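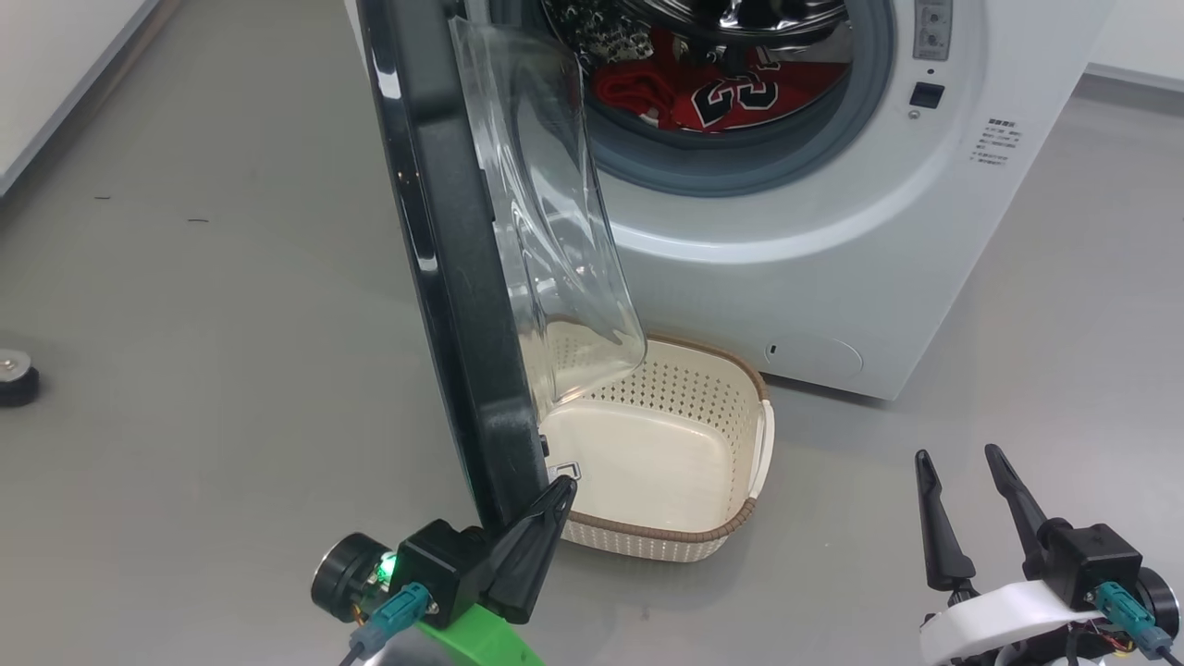 図1 扉を開けたドラム式洗濯機。ドラムの中に背番号23の赤いジャージなど。

生活技術史 第4回 配布資料
洗濯の歴史:灰汁からドラムまで

担当:エフェリン・ファン・デン・ブルック(Evelien Van den Broek)

前回の宿題(「自宅で一週間に出る洗濯物の重さを量る」)は、提出者のうち半分ほどが体重計に洗濯かごごと載せ、かごの重さを引き忘れていました。再提出は求めませんが、かごは洗濯物ではありません。

1.汚れとは何か

教科書の第3章は「汚れとは場違いな物質である」という有名な言い回しから始まります。皿の上のカレーは食事で、襟の上のカレーは汚れ。哲学としてはこれで結構ですが、襟のほうは哲学では落ちません。

洗濯の立場から汚れを分けると、だいたい次のようになります。

水溶性の汚れ:汗、果汁、砂糖など。水だけでもかなり落ちる。
油性の汚れ:皮脂、食用油、口紅など。水だけではまず落ちない。
不溶性の汚れ:泥、すす、ほこり。溶けないので、物理的に引きはがす。
特殊な汚れ:血液、卵などのたんぱく質、茶渋やワインなどの色素。

実際の服についているのは、たいていこの混合物です。運動着なら汗と皮脂と土ぼこりが一緒に来ます。試験で「Tシャツの汚れは何性か」と訊かれて一語で答えた人は、毎年そこで点を落とします。

2.石けん以前

石けんが安く手に入るようになったのは、人類が服を着てきた長さに比べればつい最近のことです。それまで人は手近にあるものを使いました。

灰汁(あく):草木の灰を水に浸した上澄み。炭酸カリウムを含み、アルカリ性。皮脂の一部と反応し、落としやすくする。
尿:古代ローマの洗濯業者(フッロ)が使った。放置するとアンモニアが生じ、これが油汚れに効く。公衆から集めた尿に課税した皇帝がいたことは、みなさんなぜか必ず覚えています。灰汁の化学式も同じ熱意で覚えてください。
植物:ムクロジの果皮、サイカチの莢など。サポニンを含み、よく泡立つ。
白土:水を含ませた粘土質の土で、油分を吸着させる。羊毛の仕上げに長く使われた。

日本では、灰汁のほかに米のとぎ汁や米ぬかも使われました。着物は糸をほどいて布に戻し、洗って糊をつけ、板に張って乾かす「洗い張り」という方法があります。洗濯のたびに服を分解して仕立て直すわけで、これを知ってから「洗濯が面倒くさい」と言う学生は減りました。言わなくなっただけかもしれませんが。

3.道具:叩く、踏む、こする

不溶性の汚れを取るには力が要ります。道具の歴史は、その力を誰のどこの筋肉から出すかの歴史です。

踏み洗いは脚を使うので、腕でもむより長く続けられます。叩き棒(砧と混同しないこと。砧は主に布をやわらげ、つやを出すための道具)は川辺の洗い場で使われました。洗濯板はヨーロッパとアメリカで19世紀に普及し、日本には明治の中頃に入ったと言われます。昔話のおばあさんが川へ洗濯に行くとき、洗濯板を抱えている挿絵がありますが、時代考証としてはかなり苦しい。

演習でこの話をしたところ、デズモンド・ルイス=オルテガさんが自宅から祖母の洗濯板を持ってきてくれました。ハンカチ一枚を洗うのに全員が交代で挑戦し、ハンカチはきれいになり、実習室の床は水浸しになりました。アニカ・ルイス=オルテガさんの感想文(「背中が先に降参する」)は、参考文献の三冊よりもよく要点をついています。

4.洗濯機の二つの系統

手回しの木製の桶から電動機へ、という大筋は教科書112頁以降を読んでください。講義で扱うのは、そのあとに分かれた系統です。

縦型:水槽の底の回転翼、または中央の撹拌棒で水流を作る。水をたっぷり使い、もみ洗いに近い。日本では戦後、噴流式から渦巻式へと広まった。
横型(いわゆるドラム式):横向きの円筒が回り、洗濯物を持ち上げて落とす。たたき洗いに近い。水は少なくて済む。図1はこの型で、口のまわりに灰色のゴムパッキンがある。

ヨーロッパで横型が主流になった理由には諸説あります。硬水では石けんの働きが悪く、湯で洗う習慣が強かったこと。湯を沸かすなら水は少ないほうがよいこと。台所の調理台の下に収めるには前から開くほうが都合がよいこと。どれか一つを「原因」と書いた答案には、余白に「ほかには?」と書いて返します。

5.洗剤の化学(最小限)

界面活性剤の分子には、水になじむ部分と油になじむ部分があります。油になじむ側が皮脂にくっつき、取り囲み、水中に引き離す。図は黒板に描きますが、毎年おたまじゃくしに見えると言われます。おたまじゃくしで覚えて差し支えありません。

石けんは硬水中のカルシウムやマグネシウムと結びつき、水に溶けにくいかすを作ります。合成洗剤はこの点に強く、20世紀半ばから家庭に広まりました。現在の洗剤にはほかに、水軟化剤、酵素、漂白剤、蛍光増白剤などが入ることがあります。蛍光増白剤は汚れを落としません。白く見せるだけです。履歴書の書き方に似ています。

酵素について補足。たんぱく質分解酵素は、絹や羊毛にもたんぱく質として平等に接します。洗濯表示を読むこと。

6.温度

たんぱく質の汚れは熱で固まります。血液のついた布にいきなり熱湯をかけるのは、卵をゆでるのと同じ作業です。まず水で。
一方、皮脂は温度が上がるとやわらかくなり、落ちやすくなります。
綿や麻の白物はかつて大鍋で煮て洗いました。リネン類の熱水消毒では、80度で10分間という条件がよく挙げられます。家庭の化繊に同じことをすると、服のほうが先に変わり果てます。

次回の小実験では、綿布に同じ量のごま油としょうゆをつけ、水、石けん水、灰汁の三通りで洗って比べます。灰汁はロウレンソ・セイシャスさんが薪ストーブの灰から作ってくれるそうです。手袋着用。アルカリは皮膚の脂にも遠慮しません。

7.家事は楽になったのか

この回で一番議論してほしいところです。洗濯機が普及すれば家事の時間は減るはずでした。しかし、洗うのが楽になると人は頻繁に洗うようになり、外の洗濯屋や手伝いに出していた分まで家に戻ってきた、という研究があります。機械が一回の手間を減らし、世間の清潔の基準が回数を増やした、という筋書きです。

反論もあります。水汲みと湯沸かしがなくなったことの意味を、水道のある家で育った研究者は軽く見がちだというもの。イェウドキーヤ・フェドルクさんが祖母への聞き取りで書いたレポートはこちらの立場で、井戸から家まで110歩という一行がよく効いていました。

討論のための問い
(1)自分の家で「一度着たら洗う」ものと「まだ着られる」ものの境目はどこか。誰が決めたのか。
(2)乾燥まで自動になった今も、たたむ作業が残っているのはなぜか。
(3)洗い張りの手間を「無駄」と呼ぶことは妥当か。

課題
上の問いから一つ選び、家族か知人に話を聞いたうえで1200字程度にまとめること。締切は9月最初の授業。68点未満は書き直しです。この中途半端な線は学科の規則によるもので、私に抗議しても動きません。
検索で最初に出てきた洗剤の宣伝文を引用する場合は、宣伝文であると明記してください。昨年は三名が、柔軟剤の広告を一次史料として論じました。

持ち物(次回)
白い綿の端切れ、ゴム手袋、汚れてもよい服。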